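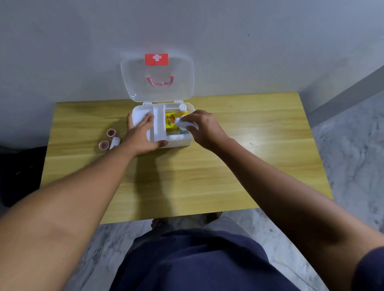
Jurgita Ozoliņš wrote in to ask whether the Bivent arm on her packing bench should be taken out of use after it pinched a finger against the table, and whether a guard kit would have stopped it. The answer to both was yes, and this page covers the kit and the fault behind it.

Search products, spares and manuals Go

Prulier Wrist Guard and Stop Kit
Spares > Safety > Bench arms

The Prulier kit fits all Bivent bench arms with the two-part wrist cover. It replaces the outer half of the cover, closes the gap behind the gripper and adds a stop button on a 2000 mm lead. It comes with four screws, a hex key, a cable clip and a printed fitting sheet.

Safety notice: slow release on the wrist joint

We issued this notice on Thursday, December 29, 2022, and it still applies to arms that have not had the update.

On some arms the wrist joint carries on closing for a moment after it meets something solid. The arm should stop and back off at once. Instead it holds its position for up to 450 milliseconds, long enough to trap a fingertip between the wrist cover and the bench. The injuries reported to us were cuts and bruising, all treated on site with an ordinary first aid box.

Gholamreza Shahbazi traced the fault to a setting in the wrist controller. A filter meant to ignore small knocks had been set too high, so the arm treated a real contact as noise. Turning down the speed does not cure it.

What to do

Switch the arm off at the wall — the pause button is not enough, as it leaves the joint powered. Check the version number on the start-up screen. Version 39 or later has the corrected setting. Anything earlier needs the update before the arm is used again.

Fit the guard after the update. The guard alone will keep fingers out of the gap behind the gripper, but it does not change how the joint behaves.

If a hand is trapped, press the stop button and turn the release knob on the side of the wrist anticlockwise. Do not pull against the joint. Keep a stocked first aid box within reach of the bench and write down the time and what the arm was doing, even for a small cut.

Fitting

Allow 30 minutes. The lower screws are easier to reach with the arm folded. Run the stop lead along the front of the bench and clip it down — a loose lead can catch on the elbow. Test the button with the arm empty before going back to work.

Kits bought before June have a shorter cable clip, which does not grip the newer lead. Eleri Sayce in spares will send a replacement free of charge. Quote the serial number from under the base.

Not suitable for Khalaf arms, which have a one-piece wrist cover.

Tagged: wrist guards, stop buttons, safety notices, Bivent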